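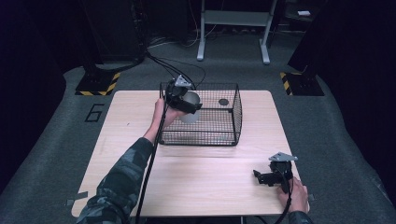

Two-panel bench top: seam, mesh baskets, cup storage

Vultside Workroom Forum > Benches and Storage

skid_84
20 March 2025
Setup: two light wood panels butted together to make one table, seam running left to right across the middle. Black wire mesh basket on the far half, left of center, for small items that get handled all day. Mostly light grey cups, plus a round disc or two. Two questions.

1. Is there any reason to fill the seam? The panels are 700 mm deep each. Nothing is leaking through yet.
2. Is open mesh a sensible choice for cups, or should I go to a solid bin?

hexdriver
Do not fill the seam. Two panels on separate supports move with humidity, and a rigid filler will crack along one side or the other by August. If you want it closed, pull the panels together from below with a pair of draw bolts and check the top with a straightedge.

plainsawn
Disagree with hexdriver on the filler. A flexible one is fine on a joint that narrow. I did mine with Pustadora flexible seam paste and it has been through two heating seasons. Mask both sides, press it in, scrape flush with a plastic card, leave it overnight.

What I would not do is leave it open if you handle anything thin. A flat washer will find that gap.

hexdriver
Two heating seasons in what kind of room? Mine is an unheated garage. Paste let go in 7 weeks.

plainsawn
Heated room, steady humidity. Fair point, that changes it. Still would not call draw bolts the easy option if the underside has no access.

skid_84
Underside is clear, I can get a wrench in there. Room is heated in winter and not cooled in summer. Bolts first, then paste if the gap comes back.

Anyone on the basket?

rimfire_tin
Mesh is good for this. You can see what is left in the bottom without tipping it, it does not collect dust, and the sloped sides let you reach in at an angle. A dark part on a light wood top shows up well through the grid. Your round disc at the back right is a case in point.

Downsides: anything smaller than the mesh opening goes straight through, and wire can mark soft plastic. If the cups are matte they will pick up rub lines from the rim sooner or later.

oakline
I went the other way and do not regret it. Replaced three mesh baskets with Odukoya solid trays, the shallow ones. Reasons: cups stand up on a flat floor and tip over on wire. In a mesh basket they end up on their sides and roll to the low corner. If you want them oriented the same way every time, mesh works against you.

rimfire_tin
That is a liner problem. Cut a piece of thin cork or drawer mat to the inside floor dimension and the cups stand fine. Takes five minutes.

oakline
Then you have lost the one advantage you listed first. With a mat down you see the mat.

rimfire_tin
You still see in from the sides. But yes, partly.

skid_84
Orientation does matter a little. I lower the cups in one at a time at the front left, and the open end ought to finish facing up. Without a mat they come to rest however they like.

grommet_b
Lower them closer to the floor before letting go and half of that goes away. Also keep the disc out of the same basket. A loose flat part under a cup base will tilt it every time. Small parts get a small dish.

Unrelated to the question, but I would move the basket so it does not straddle or touch the seam. If the panels are out of level by even a little, the basket rocks, and then no liner helps.

skid_84
It sits on the far half, so it is clear of the joint. Separate dish for the discs is reasonable.

hexdriver
What is holding the basket in place? An empty wire basket on a smooth top slides whenever a sleeve catches the rim.

skid_84
Nothing at present. Was going to try four dots of the Skidlow grip pad, part 851, under the corners.

plainsawn
Those leave a residue on an oil finish. On a film finish they peel clean. Test one under the table first.

skid_84
Will test. Current plan: draw bolts, cork mat, separate dish, pads if they peel clean. Will post the straightedge reading once the bolts are in.

oakline
Post how many cups stay standing as well. I still say tray.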